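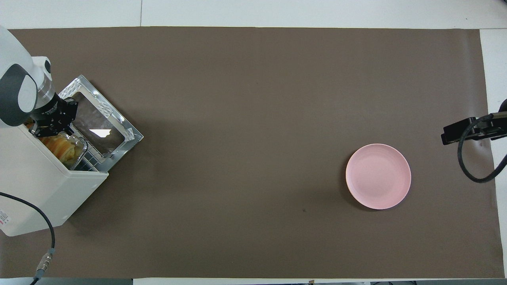 White toaster oven with the door all the way down and a foil tray of baked food on the rack.

Toaster Oven Baking: Your Questions

The Brestcombe Baking Exchange gets more mail about toaster ovens than about anything else, and we love it. Small ovens are a great way to bake! These are the questions that come up most at our Thursday table and in the inbox.

Can I use a foil tray in a toaster oven?
Check your oven's manual first, as a few makers say no. If yours says yes, go ahead, as long as the tray sits flat on the rack and the edges stay well clear of the heating elements. Crinkled rims are the usual trouble, so press them down with your fingers before you fill the tray.

What size tray should I buy?
Measure the rack, then leave a gap on every side so the air can move. A full-size tray from the grocery store won't go in, and bending it to fit makes a weak corner that leaks butter (ask us how we know).

My rolls are dark on top and raw in the middle. Help!
The top of the food is very close to the heat in a small oven. Move the rack down a notch, drop the temperature by 25 degrees, and give it longer. Still browning too fast? Lay a loose sheet of foil over the rolls for the second half of the bake, tucked so that it can't lift up and touch an element.

Do I really need to preheat?
For anything with yeast or layers, yes please. Don't trust the little light too much. We let ours run for 14 minutes before the Flullach rolls go in, and the rise is so much better.

What are Flullach rolls?
Our favorite thing to bake! A soft dough rolled thin, spread with butter and orange zest, rolled up and sliced. The recipe is card 33 in the box, and you can get a copy at the table any week.

What should I put under the oven?
A heatproof, level surface, with the clearance your manual asks for at the back, sides and top. Paper is fine for catching crumbs while you decorate or plate up, but keep it away from a hot oven and a hot door.

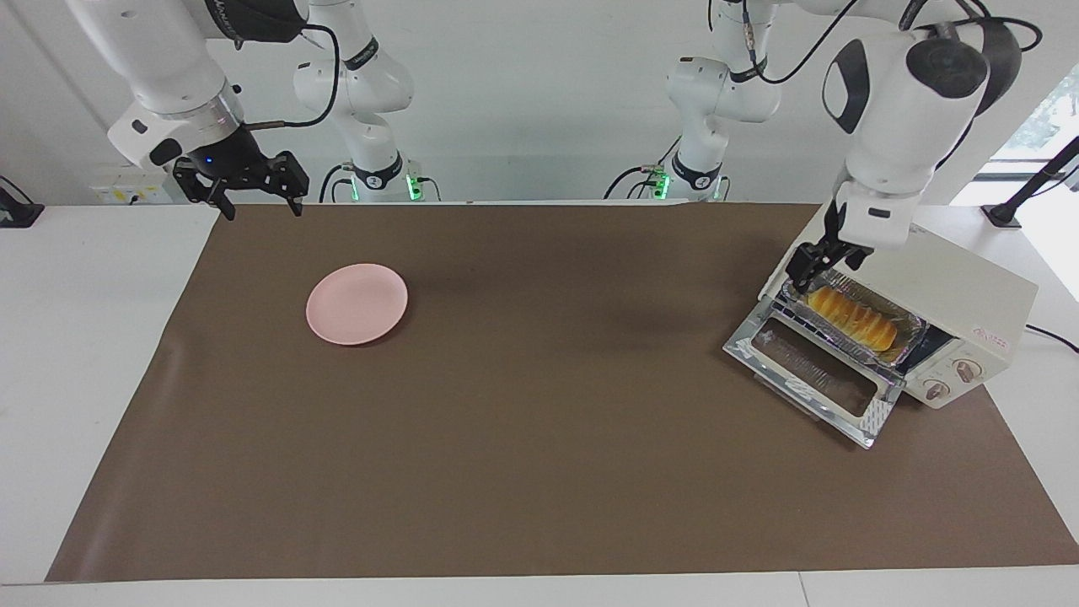

A foil tray at the mouth of the oven, with a pink plate on the brown mat.

How do I get a full foil tray out without it folding?
Open the door completely first. Foil bends when it's lifted by one side, so slide a thin baking sheet under it and bring the two out together, with a mitt on each hand. Better still, bake with the foil tray on the sheet from the start if your oven has room. Have a landing spot ready before you open up!

Can I rest the tray on the open door?
Please don't. Most of those doors aren't built to carry weight, and the whole oven can tip forward.

How soon can I move rolls to a plate?
Let them cool in the tray until the butter stops bubbling, then loosen the edges with a butter knife. Warm rolls hold together far better than hot ones, and they smell just as good.

Can I reheat day-old pastry?
Oh, you should! Five minutes at 300 brings back the crisp edges that a microwave ruins. Mist the top with a bit of water if it has dried out.

How do I clean the glass in the door?
Wait until it's cold. Spread on a paste of baking soda and water, leave it for half an hour, and wipe with a damp cloth. Skip steel wool.

Where can I send a question?
Drop it in the box at 539 Mistham Road, or bring it on Thursday along with whatever you baked. Flops are very welcome.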